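Informe final, materia Hábitos y Salud
Alumnos: Efraín Montoya, Sheyla Cáceres
Colegio Ocampo, agosto

Tema: cuánto duermen los de quinto y qué hacen antes de acostarse. Lo elegimos porque en la primera hora medio salón está cabeceando.

Pasamos una encuesta de 6 preguntas en los dos turnos. Hora de acostarse, hora de levantarse, celular en la cama, café, siestas, y si toman algo para dormir. Las respuestas las cargamos en Onditz, que se colgó, y hubo que pasar una parte a mano. Faltan las de un curso que estaba de excursion.

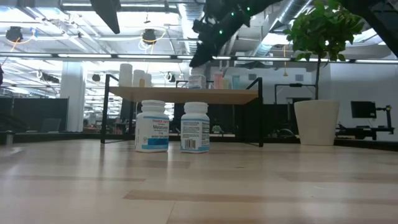

Suplementos y otras ayudas

Lo más nombrado fue la melatonina, en frascos de venta libre como los de Trader Joe's. Después tés, valeriana, música. Varios no sabían qué dosis tomaban, "la que hay en casa". La melatonina es una hormona que el cuerpo ya produce de noche, la luz de la pantalla la frena. Esto lo vimos en clase, falta poner la fuente.

Resultados

Casi todos duermen menos en época de exámenes. Los del turno mañana, peor. El celular aparece en casi todas las encuestas, el café menos de lo que pensabamos. Gráficos en el anexo 3.

Problemas: preguntas mal redactadas (la 5 se entendía de dos maneras). No preguntamos por el fin de semana, error nuestro.

Pendiente: repetir con cuarto, corregir la 5, pasar el anexo en limpio.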